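# Fliltmont Stairwell Escape Kit

If you live or work above the fifth floor, you have probably stood in a stairwell during a drill, shuffling along behind a neighbor in slippers, and wondered how you'd manage if the lights were out and the air was bad. We've wondered the same thing for a long time, and the Fliltmont kit is what came of it. It's a soft red shoulder bag that hangs by your apartment door, and it carries what one adult needs to get down a long flight of stairs in smoke: a filter hood, a lamp you don't have to hold, a pair of gloves and a whistle.

It is made for apartment towers, older office blocks, dormitories and hotels. Plenty of people buy a single kit for themselves, and quite a few come back for a second one for a parent (we love those orders, and we'll happily put a note in the box for you).
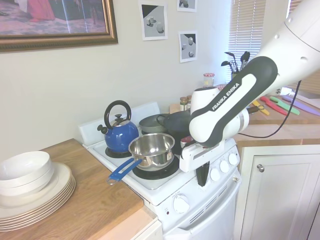
**Flovholm, March 2026**

The spring batch is packed and on the shelves, and there are a few changes in it that we'd like to tell you about before you order, especially if you already own an older bag and are trying to decide whether to replace it.

The biggest one is the hood. The old neck seal did its job, but it was stiff, and people with long hair or glasses told us over and over that they fumbled with it. The new seal is a wide, stretchy collar that you open with both thumbs and pull straight down. Rongrong Yuan, our designer, spent most of the winter on that collar, and she tried it on everybody who walked through the door, including the man who came to read the meter. You can keep your glasses on. You can keep a ponytail in, too, though a high bun is still going to give you trouble, so take it down first.

The lamp has moved as well. It used to clip to the strap, where it lit up the ceiling very nicely and the steps hardly at all. Now it sits low on the chest and points down and a little forward, so you see the edge of the tread you're about to step on. It switches on by itself when you lift the bag off its hook, and there's a big rubber button in case you'd like to turn it off again after a practice run.

## What's in the bag

- One Tranby filter hood, adult size, sealed in foil
- One chest lamp, with battery fitted
- One pair of heat-resistant gloves, medium or large
- One pealess whistle on a cord
- One wall hook with screws and a strong adhesive pad
- A card with two blank lines for your floor and your meeting place

Please do fill in the card! It feels a bit silly when you're sitting at the kitchen table with a pen, but a building looks very different at night, and you may be handing the bag to a guest who has never seen your stairwell.

## The plain facts

| | |
|---|---|
| Filter time | up to 55 minutes |
| Lamp output | 300 lumens |
| Weight, complete | 669 grams |
| Hood shelf life | five years, sealed |
| Hood size | adult, one size |
| Bag colors | red, or red with a reflective band |

A word on the filter time, as we get more letters about that than anything else. The figure comes from a calm, steady walk. If you're carrying a child or hurrying, you breathe harder and the filter has more to deal with, so please think of it as time to leave the building and nothing more. The hood cleans the air that's already around you. It doesn't supply oxygen, and it isn't meant for going back in, for searching, or for sitting and waiting when there's a clear way out.

And if the stairwell itself is full of heavy smoke or heat when you open the door, close the door again. Go back into your apartment, shut every door between you and the fire, put wet towels along the bottom, call 911 and tell them your floor and which side of the building you're on. Then follow whatever your fire department tells you. The whistle and the lamp are both handy at a window.
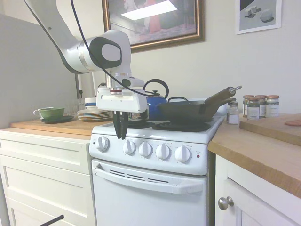

Where you hang the bag matters nearly as much as what's inside it. We suggest the wall on the handle side of your front door, at shoulder height, with nothing in front of it. Coats have a way of creeping over. Closets are a poor choice, and so is the top of the refrigerator, which is where Vibeke Bech in our order office kept hers for a year before she tried to find it in the dark. Heat isn't kind to the foil pouch either, so keep it away from radiators, ovens and sunny windowsills.

The adhesive pad holds well on painted drywall and on metal doors. On wallpaper or rough brick, use the screws.

## Looking after it

There's very little to do. Twice a year, when you change your clocks, lift the bag off the hook and check that the lamp comes on. Look at the foil pouch for tears. Read the date on the label. If the pouch has been opened, even just for a peek, the hood needs replacing, and we're sorry to be strict about that, but a filter that's been soaking up kitchen air for three years is not one we'd want you to rely on.

For practice there's the Lu training hood, which has the same collar and the same window but no filter at all. It's bright yellow so it can't be mixed up with the real one, and it can be washed by hand and passed around. Building managers like to bring one along to tenant meetings. Try it a couple of times with your eyes shut. Most people go from clumsy to quick in an afternoon.

## Ordering

Single kits ship in a flat box that fits most mailboxes. For a whole building, write to Vibeke before you order and tell her how many floors and how many apartments there are, and whether you'd like the hooks put up for you. She'll work out glove sizes with you and send a sheet that can go under each door.

Owners of the earlier Fliltmont bag don't need to buy a new one. The new hood fits the old bag, and so does the chest lamp, once you've unscrewed the old clip from the strap. Both are sold separately as replacement parts.

**Not suitable for:** children under 12, people with full beards (the collar seals at the neck, but the inner mask needs bare skin), or anyone whose doctor has advised against breathing through a filter. If you aren't sure, ask your doctor before you order, and ask us for the breathing resistance sheet to take along.

Unopened kits can be returned within 55 days. Keep the box, please, it's the only one that fits.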